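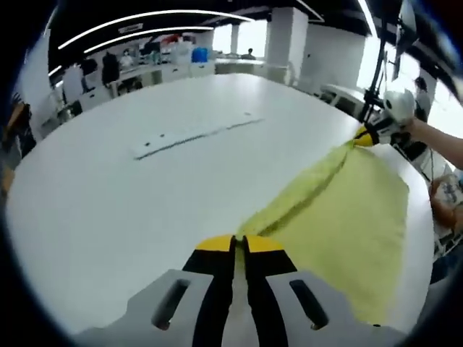
Brenda Huenchumán had been married for 64 days when she learned that her husband folded like a man wrapping fish. The yellow cloth was the worst of it. It lay stretched on a slant across the white table, creased up the middle, and Tarık called it finished.

"It has a ridge," she said.

"It has character." 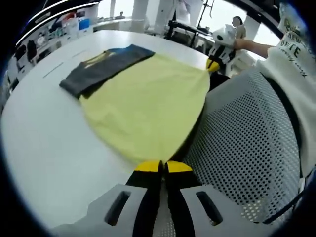 His mother, back in Rotdale, had folded for a hotel with 300 beds and never taught him a thing. Brenda suspected strategy.

"Corners first," she said. "Then sleeves."

"Towels don't have sleeves."

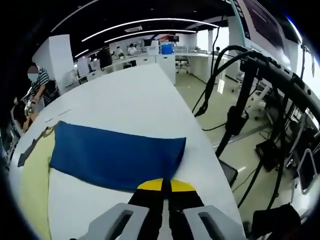 She let that go. It was Saturday, and the dryer had just buzzed again.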